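Filed under: Student Work, Design & Making
4 comments | 11 shares

Does the colour of a desk change how long you can sit at it? My project report

I'll start with a confession, which is that I picked this topic because I was fed up with my own desk. It's white and glossy and it sits right under the window in my room at Clernitz, and by three in the afternoon it's like trying to write an essay on a mirror! So when we were told to choose a question about everyday surroundings for the spring module, I already had mine.

What I wanted to find out was pretty simple. If you give people the same reading task on a white surface, a mid-brown one and a dark grey one, do they stop earlier on one of them? And do they notice why?

I read quite a lot first (more than I needed, my tutor thought). Most of what I found was about screens, and the bits on desks were mainly from people selling desks, so I took those with a pinch of salt. The general idea is that your eyes keep moving between the page and whatever is round it, and a big jump in brightness gets tiring. Fair enough, but I wanted to see it for myself.

I asked 6 people from my hall to take part. Each of them did 3 sittings, one per colour, always in the same study room with the blinds half down. The text was a chunk of a dull travel guide to Wundach, 1486 words, and then a second chunk of 3000 words if they felt like carrying on. They could stop whenever they liked. I used big sheets of sugar paper taped flat over the table, which was cheap but crinkled horribly at the corners, and one person spent her whole grey sitting smoothing it down with her elbow.

The brown came out best. Four people got furthest on it, one did better on grey, and one read everything to the end every time and told me the guide had made her want to go there, so she wasn't much help. White was the worst for nearly everybody. The funny part was the form afterwards, where hardly anyone blamed the colour. They put "bit tired" or "chair" or, in one case, "lunch".

I did wonder if it was just the order, because most people had white first (my mistake, I should have mixed it up properly from the start and only thought of it halfway through). If I ran it again I'd fix that before anything else. I'd also get rid of the sugar paper and use something that lies properly flat.

Once you start looking at tabletops you can't stop, by the way. I've been boring my flatmates with it for weeks. The Ando café has black tables and every crumb shows, the Ngubane reading room has pale ones with a green edge, and I now have opinions on both.
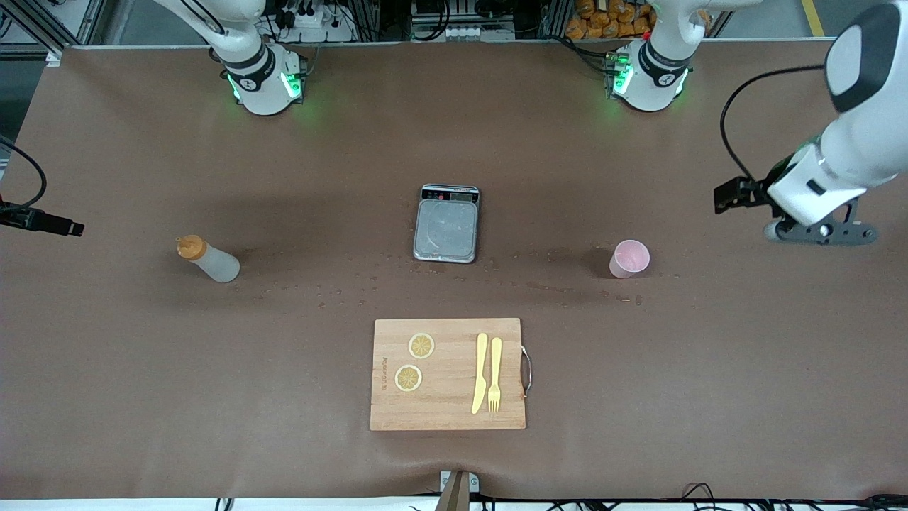
Fig. 1. Brown tabletop with a smooth brown sheet over it.

A brown like that is where I'd begin next time, and then I'd try a lighter and a darker version of it, as I only had the one shade and it was whatever the art shop had left in June. I'd like to try writing as well as reading too, as you look down at the table a lot more when you've got a pen in your hand.

As for my own desk, I've put an old tablecloth on it for now. It slides about a bit but I can see my notes after lunch.

We use cookies to remember your settings and count visits. Accept all | Manage choices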